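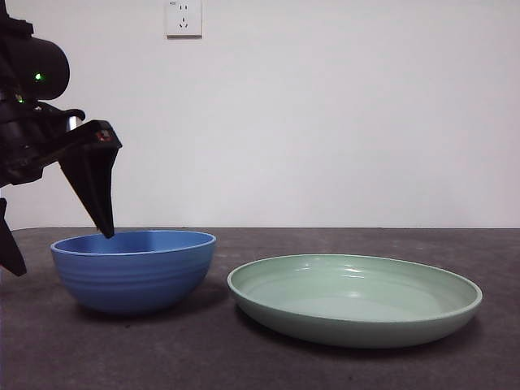 GERNITZ - Students at Brirnton Technical College will take part in the first Zotesberg Table Challenge this June, a robotics contest built around everyday kitchen tasks.

The contest brings together 24 student teams from 7 colleges. Each team programs a robotic arm to handle bowls, plates and other common dishes on a tabletop. Teams have 30 minutes at the table, including setup, and the same arm model is used by every entry.

The Brirnton team comes out of the college's second-year automation class. Students write their own control software and test it on tableware of different shapes, from deep bowls with a ridged outer wall to wide, shallow plates. They have logged 740 practice runs since the class began.

"A plate and a bowl need different grips, and most of our time goes into that," the team said in a statement. "We are still working on speed."

Parts and shop time are provided by Omerović, a machine shop in Gernitz. The shop will also host an open practice session for all teams - visitors are welcome from 2 p.m.

Team rules and the list of tasks are available from the contest office in Zotesberg. Results will be posted there after the final round.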